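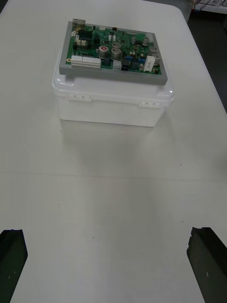 Dosteck Reports First-Year Results From Bench Handling Trial

January 2020

Dosteck has published the first results of its trial of robot arms in small repair and assembly shops. The trial began in June at the company's Celness site and is meant to find out which everyday bench jobs a machine can be trusted to do without a person standing beside it.

The jobs were chosen with working shops in mind. They include lifting a circuit board from the lid of a storage box, setting it down on a clear part of the table, opening the box and putting the board away. A trained bench worker does this many times in a shift and gives it little thought. For a two-fingered gripper, each step has to be judged separately.

Over the period covered by the report, the arms made 3,802 attempts at 11 different jobs. Picking up a board by its frame was the most dependable of them. Opening latched lids was the least dependable, with 961 attempts stopped by the operator before the lid came free. Clear and milky plastics were named as a particular difficulty — the system often misjudged where a see-through edge began, and closed its fingers too early or too high.

Boards with tall parts also caused delays. Capacitors and connectors stand well above the surface, and the arm was instructed to keep clear of them, which left only the border of the frame as a safe place to grip. Where that border sat close to the edge of the lid, the arm frequently backed away and asked for help.

The report does not recommend that shops replace bench staff. It states that the arms are ready for supervised use in sorting and moving framed boards, and that storage, packing and any work involving latches should remain with people for the present. Household chores of a similar kind, such as closing food containers, were not tested, although the authors expect the same problems with lids to appear there.

A second stage will be run with Nikolaidis, which will supply 200 used boards of mixed age and layout. Proment will provide softer fingertips for comparison with the hard black fingers used so far. Shops that wish to take part in the second stage may apply through the Celness office.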